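Can it do the washing-up yet?

Every December somebody at the Kirnedwood office asks me whether we'll all have a robot butler by next Christmas, and every December I say no and get called a misery. So this time I thought I'd do it properly and go through the jobs in order of how cross they make me at home.

Clearing the table

My favourite test, because it sounds so easy! A cup, a spoon, a bottle with a bit of cola left in the bottom, a few things made of paper and card. Each one wants a different sort of grip. Squeeze a bottle the way you'd squeeze a book and you've got a puddle, and a spoon lying flat on a cloth is a pig to pick up (try it in oven gloves and you'll see what I mean). Cups are kinder, as long as the hand knows which way up they are.
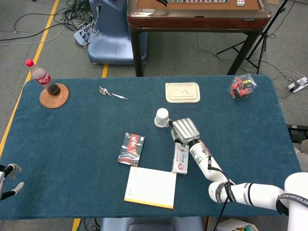
Folding and putting away

Veronika Sárközi spent years on the packing line at Hilloson before she came to us, and she reckons folding is the one that will beat them longest. Cloth never lies the same way twice. I watched a machine at the Wodholm open day do tea towels and it took 7 minutes over one of them, which is still better than my son manages, but you wouldn't pay for it. Putting the towel in the right drawer afterwards wasn't even on the programme.

Shop-floor jobs

Better news, I think. At Correia they've had a picking arm on the small parts bench since the spring, and Aníbal Marinho let me look at his sheet. On its best shift it moved 1315 pieces and needed a person to step in 5 times, and he was pleased with that. But every piece comes down the same chute facing the same way. Swap the chute for somebody's kitchen table after tea and you're back to square one — or that's my view, and Aníbal says I'm too gloomy.

What I would say is that hands have come on no end. Two years ago most of what I saw had a pair of flat pincers and a lot of hope. Now there are proper fingers, with a thumb that comes round the other side, and that matters hugely for anything round and light. A paper cup is a nasty little object when you think about it. Too soft and it slips, too hard and it crumples, and it weighs next to nothing so there's hardly anything to feel.

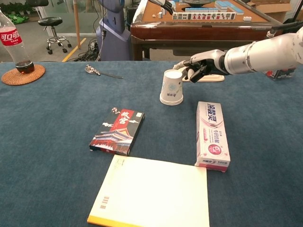
Fingers round a paper cup, with the spoon still to do.

So my answer for the office is still no, but a slightly friendlier no than last year. If you've got a chore you'd like me to ask about next time, drop it in the box by the kettle. Ironing has been suggested already, by over half of you.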